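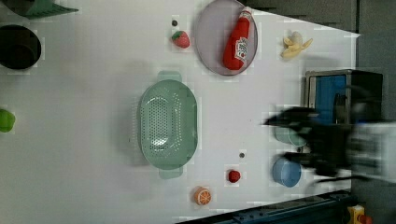
Ulldale Playroom — Notes from the September Meeting

Present: Merike Baranauskienė (chair), Pranab Chowdhury, Maëlys Charpentier, Radomir Angelovski. Apologies from Rhea Manalastas, who sent a lovely long note and a tin of shortbread, both much enjoyed.

1. Last meeting's notes
Agreed, once Pranab's name was spelled right in item 4.

2. The play kitchen
This took up most of our time, and happily so! Maëlys has been through the boxes from the Layug family and was full of praise for how well everything has been kept. The banana with its peel coming open was passed from hand to hand, and everyone had a good word for the ketchup bottle, the strawberries and the orange slice. She would like the food to live in one low basket, with the lavender plate, the bowls and the mint-green colander on the open shelf where small children can reach them.

Radomir wondered if the little blue-doored oven should go up on the counter. After a fair bit of back and forth — Merike remembering how her own two always cooked on the floor — we settled on keeping it on the white table until the half-term break and seeing how the children take to it.

Pranab will wash the whole lot in warm soapy water before the next session. Maëlys will make picture labels for the shelf.

3. Money
We have $134 in the playroom fund. Agreed to spend up to $16 on the basket. Radomir asked whether aprons might come out of the same pot, and we will look at that next time.

4. Trirkerley Room
The radiator cover is still loose. Merike to ring again.

Next meeting at 6 p.m. in the usual place. Rhea to bring the keys.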